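Séance 3 — Manipulation et tâches ménagères : état des lieux
Cours de Maritza Salazar, module Automatisation des gestes courants

Rappel : une tâche est dite acquise si le taux de réussite tient lorsque l'on change les objets, l'éclairage et la hauteur du plan de travail. Sur le banc Driverow, 1279 essais de rangement ont donné 76 % de réussite à disposition connue. Le chiffre baisse dès que les pièces se touchent.

Vues prises au poignet, entre les doigts du préhenseur :

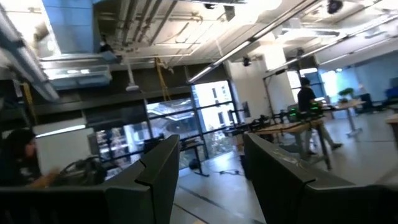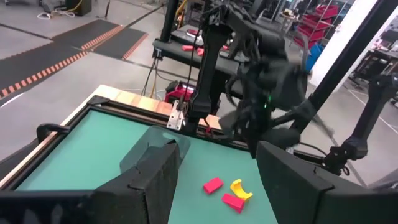
Trois difficultés restent ouvertes : le contact entre pièces voisines, l'occultation par les doigts, la reprise après échec. La troisième domine le temps de cycle — Quispe la traite à part, voir polycopié Brudis, chap. 3.

Débarrasser une table relève du même problème, avec des objets fragiles en plus. Plier du linge, non : l'état d'un textile ne se réduit pas à une pose.

À préparer : proposer un critère d'arrêt pour la reprise, une page maximum, à remettre à L. Venckus.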